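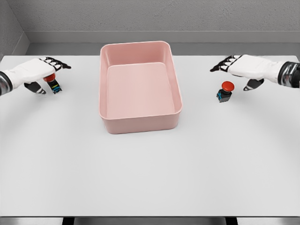 搬家第三周，终于把书整理完了。写几条记录，给同样书多房子小的人参考，也给我自己下次搬家留个底。

搬之前我一直以为家里有三四百本，装箱的时候才老实数了一遍，1000本整，包括漫画和旧杂志。新房子的书架满打满算放得下七百本，所以从一开始就定了目标：处理掉300本。

先说顺序。我是先挑“一定留”的，剩下的再慢慢看。以前试过反着来，先挑要扔的，结果每拿起一本都能找到留下的理由，一个下午只挑出六本。

一定留的标准很简单：重读过的，写了批注的，绝版买不回来的，别人送的并且写了字的。四条占一条就留。这一轮下来留了不到一半。

剩下的按类别过。最好处理的是考试书和软件教程，版本早就过时了，直接进废纸。旅行指南也一样，我还有一本介绍的那条轮渡线路都停了。

最难处理的是“总有一天会看”的那种。我的办法是翻到随便一页，站着读两页，读完想坐下来接着读的留，不想的就走。用这个办法送走了一整套历史丛书，当年打折买的，塑封都没拆完。

去处分了几路。品相好的小说卖给二手平台，价格很低，扣掉运费基本等于白送，但是有人上门收，省力。童书给了楼下邻居。外文书二手平台不收，问了一圈，最后给了镇上的读书会。

读书会是Nahuel Vergara在办，地点在Ledesma书店二楼。他挑得很仔细，有霉点的不要，划线太多的不要，缺页的当然也不要。我带过去四箱，带回来一箱。

说到霉点。旧房子靠北那面墙潮，贴墙的一排书背后都有黄斑。轻的我用软毛刷干刷，再摊开放在通风的地方晾两天，不要暴晒，纸会发脆，封面也会褪色。重的就不留了，放回书架会连累旁边的。

装箱也有教训。书一定要用小箱子，大箱子装满了根本抬不动，底还会漏。我第一箱就漏在楼梯口。后来全部换成小号纸箱，底部胶带打十字，上面空出来的地方塞毛巾和衣服。

箱子外面写两样东西：书架编号和层数。别写“文学”“杂书”，到了新家根本想不起来当时怎么分的。写“二号架第三层”，谁来帮忙都能直接放上去。

新书架是在Ruvstead买的，五层，层板可以调。装的时候注意一点，中间那块层板是固定的，先装它，不然侧板会歪，后面的孔对不上。我拆了重装过一次。说明书上写了，字很小。

层板太长会弯。我这个一米宽，放满大开本画册以后中间能看出来往下沉。现在画册改放最底层，上面几层只放平装。要是再买一次，我会选八十厘米宽的。

上架没有按颜色，也没有严格按作者。大类分开，同一类里按开本高矮排，找起来够用。常看的放在坐下来伸手能拿到的高度，字典放书桌边上。每层留一掌宽的空位，不然买一本新的就得挪一整排。

有人问要不要做电子目录。我做了，就是一张表格，书名、作者、位置三列，别的都没记。以前试过专门的软件，要填出版社、版次、购买日期，填到第五十本就放弃了。三列的这张表到现在还在更新。

借出去的书单独记一页，写谁借的、哪个月借的。我核对的时候发现有一本去年十二月借出去的到现在没回来，已经发消息问了，对方说在Tritau的父母家，下次回去带。

更新一下数字：最后处理掉的比300本稍微少一点，还有一小箱没想好，放在床底下。给自己定的期限是年底，到时候没打开过就整箱送走。

评论里问防潮的，我在每层最里面放了一包干燥剂，变色就换。书架离墙留了一指宽，没有贴死。等过完一个雨季再来说有没有用。

另外问二手平台哪家好的，我只用过一家，没法比较。唯一的建议是提前把封面和版权页拍好，上门的人会现场核对，不拍的话要在门口站很久。

下一串写厨房，箱子还没拆完，可能要等一阵。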